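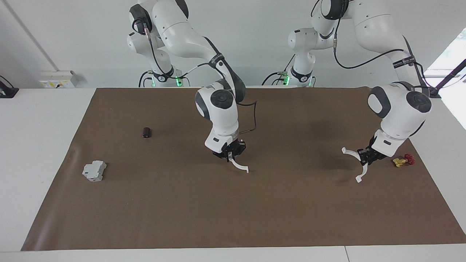
Eine halbe Stunde für die Kabel

Oktober | Aus der Werkstatt, Zellenbetreuung Jarergate
Lesezeit: 6 Minuten

Wer eine Zelle mit zwei Armen betreut, bekommt früher oder später Besuch, und der Besuch schaut immer zuerst auf die Greifer. Das kann ich gut verstehen. Greifer sind das, was an so einer Maschine am ehesten nach Absicht aussieht, und wenn sie offen über dem Tisch hängen, möchte man ja auch wissen, wonach sie gleich fassen. Ich selbst schaue inzwischen woanders hin, nämlich auf das schwarze Kabel, das an den weißen Gliedern entlangläuft, und auf das Band, das es am Unterarm festhält. Über dieses Band möchte ich heute schreiben, und weil ich mich kenne, wird es wohl ein bisschen länger.

Meine Meinung vorweg, damit sich niemand bis zum Schluss gedulden muss: Wir stecken zu viel Sorgfalt in die Inbetriebnahme und zu wenig in die Wochen danach. Bei der Inbetriebnahme stehen alle um den Tisch, es gibt Protokolle, es gibt Kaffee, und jeder Anschluss wird zweimal angefasst. Acht Wochen später hat jemand eine Leitung umgelegt, weil sie bei einem bestimmten Griff im Weg war, und das steht nirgends. Die Maschine läuft weiter. Sie läuft sogar sehr lange weiter, und genau daran gewöhnt man sich.

Unser Zähler in Jarergate steht bei 2183 Betriebsstunden. Das ist keine Zahl, mit der man in einer großen Fertigung Eindruck macht, ich weiß. Für zwei Arme, die auf einem Tisch jeden Tag etwas anderes greifen sollen, ist es aber eine ganze Menge, denn die Leitung wird bei jedem neuen Teil ein wenig anders gebogen. In einer Zelle, die immer dieselbe Bewegung fährt, weiß man nach einer Woche, wo es scheuert. Bei uns weiß man es nie so ganz. Heute liegt eine Ventilarmatur mit rotem Handrad auf dem Tisch, dazu ein graues Elektromodul und ein kleines schwarzes Teil, das aufrecht steht, und jedes davon verlangt eine andere Stellung des Handgelenks. Wie das Kabel das findet, hat beim Schreiben des Programms selten einer gefragt.

Die Schlaufe am Handgelenk

Zwischen dem letzten Halteband und dem Greifer braucht die Leitung Luft. Zu wenig, und sie zieht am Stecker, sobald sich das Handgelenk ganz eindreht. Zu viel, und sie hängt irgendwann in den Fingern oder streift über die Teile. Dazwischen liegt ein Bereich, den ich gerne in Zentimetern angeben würde, damit man ihn in eine Anleitung schreiben kann, aber ich habe es aufgegeben. Ich drehe den Arm von Hand in die unbequemste Lage, die das Programm vorsieht, und lege einen Finger unter die Schlaufe. Spannt sie, kommt das Band ein Stück nach vorn. Liegt sie auf dem Gehäuse auf, kommt es zurück. Und danach das Ganze noch einmal in der Gegenrichtung, das vergisst man nämlich gern!

Der Lieferant unserer Bänder, die Firma Hagedorn, hat uns in aller Freundlichkeit einmal zu einem geschlossenen Leitungspaket geraten, mit Schlauch und festen Haltern von der Schulter bis zum Flansch. Ich habe lange darüber nachgedacht. So ein Paket ist eine feine Sache, es sieht aufgeräumt aus und schützt gegen allerlei. Für unseren Tisch habe ich es trotzdem abgelehnt, und ich würde es wieder tun. Ein Klettband mache ich in ein paar Sekunden auf, ich sehe die Leitung auf der ganzen Länge, und wenn der Mantel an einer Stelle matt wird, sehe ich auch das. Im Schlauch hätte ich es erst gemerkt, wenn der Greifer nicht mehr antwortet. Man darf da anderer Ansicht sein. In einer Halle mit Spänen und Kühlmittel wäre ich es selbst.

Was ich allerdings nicht gelten lasse, ist der Kabelbinder. Er ist billig und er hält, und in jeder Schublade liegen welche, und so gerät eben doch wieder einer an den Unterarm, „nur bis morgen“. Fest gezogen drückt er in den Mantel, locker gelassen wandert er. Abgeschnitten wird er mit dem Seitenschneider, direkt neben der Leitung, die man gerade schützen wollte. Ich habe im Frühjahr auf diese Weise eine Greiferleitung ruiniert. 700 Euro hat uns das gekostet, mit Versand, und einen sehr stillen Nachmittag.

Der Tisch gehört zur Maschine

Fast noch weniger Liebe als die Leitungen bekommt die Unterlage. Wir arbeiten mit einer braunen Auflage auf weißer Tischplatte, und wer davorsteht, hält sie für Dekoration oder für etwas, das die Platte vor Kratzern bewahrt. Das tut sie auch. Vor allem aber stehen und liegen die Teile darauf, und alles, was die Auflage macht, machen die Teile mit. Schlägt sie eine Falte, steht ein schmales Teil schief. Verrutscht sie beim Abwischen, stimmt der Abstand nicht mehr, den man am Vorabend so schön eingestellt hatte. Ein paar leichte Knitter dulde ich, man wird ja sonst verrückt. Eine Falte unter dem Greifbereich dulde ich nicht, die wird glattgestrichen oder das Ding wird ausgetauscht.

Beim Projekt Illora, für das wir die Zelle im vergangenen Winter aufgebaut haben, ging es einmal zwei Tage lang um einen Arm, der angeblich zu tief griff. Wir haben den Werkzeugmittelpunkt neu vermessen. Wir haben die Finger abgenommen, angeschaut und wieder angeschraubt. Wir haben die Schrauben am Sockel geprüft, die hinten an der Tischkante sitzen und an die man nur mit einem sehr kurzen Schlüssel kommt, und auch die waren in Ordnung. Am Ende hatte die Auflage an einer Stelle eine kleine Blase. Ich erzähle das ungern, aber es hat mich mehr gelehrt als die Schulung davor, und die war gut.

Seitdem fange ich unten an und arbeite mich nach oben: Tisch, Auflage, Sockel, die Stecker am Sockel, dann die Leitung Gelenk für Gelenk bis zum Greifer, und die Finger ganz zum Schluss. Bei den Fingern prüfe ich, ob sie sich beim Öffnen gleich weit bewegen und ob an den gekrümmten Spitzen etwas wackelt. Das grüne Licht am Sockel nehme ich dabei freundlich zur Kenntnis. Es sagt mir, dass die Steuerung zufrieden ist. Von einer Schlaufe, die zu stramm sitzt, weiß die Steuerung nichts.

30 Minuten, jeden Morgen

Für diesen Rundgang brauche ich eine halbe Stunde, morgens um sieben, bevor das erste Programm läuft. 30 Minuten sind viel, wenn man sie jeden Tag rechtfertigen soll, und ich bin oft genug gefragt worden, ob nicht einmal in der Woche reicht. Bei Zekholm, wo eine Schwesterzelle steht, macht man es so, und die Kollegen dort sind keineswegs schlampig. Sie haben ein ordentliches Prüfblatt, ordentlicher als unseres. Ihre Zelle greift aber auch seit Monaten dieselben Teile.

Mir geht es bei der täglichen Runde um etwas, das sich schlecht auf ein Blatt schreiben lässt. Wer eine Leitung jeden Morgen in der Hand hat, merkt, wenn sie steifer wird. Wer das Band jeden Morgen sieht, dem fällt auf, wenn es einen Fingerbreit weiter unten sitzt als gestern. Das ist kein Messwert, und in einer Besprechung klingt es ein wenig nach Aberglauben — ich sage es dort deshalb auch etwas technischer. Aber nach mehr als 2000 Stunden mit derselben Maschine traue ich dieser Art von Aufmerksamkeit eine Menge zu, und ich wünschte, sie käme in den Angeboten und Wartungsverträgen wenigstens als Zeile vor. Dort steht das Fett für die Getriebe, dort stehen die Batterien und der jährliche Besuch des Technikers. Der Mensch, der morgens mit der Hand unter der Leitung entlangfährt, steht nirgends, und wenn gespart wird, spart man ihn zuerst.

Falls jemand also gerade eine solche Zelle übernimmt, frisch aufgebaut und noch ohne Kratzer: Bitte markiert am ersten Tag mit einem Stift, wo die Bänder sitzen. Ein kleiner Strich am Arm genügt. Schreibt dazu, bei welchem Programm ihr sie so gesetzt habt, und hängt den Zettel in Augenhöhe auf. Bei uns hat das ein halbes Jahr gefehlt, und einen der Striche habe ich inzwischen dreimal versetzt.

Kontakt: Zellenbetreuung Jarergate | © Werkstatt Jarergate, alle Rechte vorbehalten | Nach oben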